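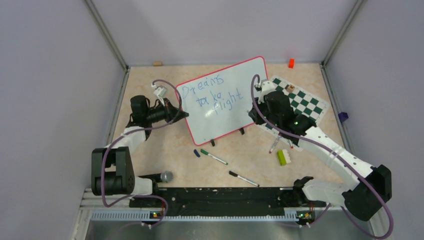

What is a dry-wipe board?

A dry-wipe board, also called a whiteboard, is a smooth, non-absorbent writing surface on which marks made with a suitable pen can be removed with a dry cloth or felt eraser.

Dry-wipe boards are used in schools, offices, workshops and homes. They range from hand-held boards for one pupil to fixed panels that cover a wall. The term "whiteboard" is also applied to interactive screens and to drawing software, neither of which is covered in this article.

Surface materials

The writing surface is normally a thin layer bonded to a stiffer core. Melamine is the cheapest of the common surfaces. It is slightly porous, and with regular use it takes up pigment and becomes harder to clean. Painted steel is more durable and will hold magnets, but the paint can be scratched. Vitreous enamel, made by fusing glass to steel at high temperature, resists both scratching and staining and is usual where a board is in use all day. Toughened glass is also used, although magnets will hold on it only if there is a steel sheet behind, and these generally need to be stronger than the ordinary kind.

Gloss affects both cleaning and legibility. A high-gloss surface wipes easily but reflects windows and lamps. Matt boards intended for projection reduce glare and tend to hold more ink residue.

Ink

Dry-wipe ink consists of a pigment, a fast-drying solvent (usually an alcohol), a resin and a release agent. As the solvent evaporates, the release agent stops the resin from bonding firmly to the board, and the mark remains as a film on the surface. Permanent markers have no release agent. A permanent mark can often be lifted by writing over it with a dry-wipe pen and wiping at once, as the fresh solvent softens the older film.

Pens stored upright with the tip uppermost may write faintly - the pigment settles away from the nib. Horizontal storage is preferred.

Ghosting

Ghosting is the faint trace of earlier writing left after a board has been wiped. It is caused by ink left in place for long periods, by worn surfaces and by dirty erasers, which spread old pigment over the board. Cleaning with isopropyl alcohol removes most ghosting from enamel and glass. On worn melamine the effect is usually permanent.
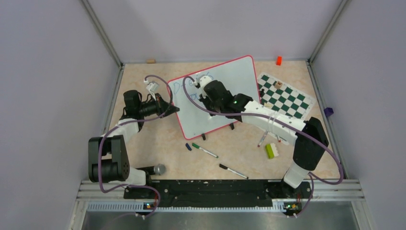 Use in teaching

Dry-wipe boards replaced chalkboards in many classrooms from the 1990s onwards, partly to reduce dust. Small boards allow every pupil in a class to show a written answer at the same time. At Penry, a primary school where Eirlys Ifans introduced them for mental arithmetic, a class set consisted of 26 boards, kept with pens and cloths in a single tray.

Care

Boards are wiped dry after each use and washed at intervals with a mild cleaner. Abrasive powders and scouring pads damage all coated surfaces.

See also

Blackboard
Flip chart
Marker pen
Vitreous enamel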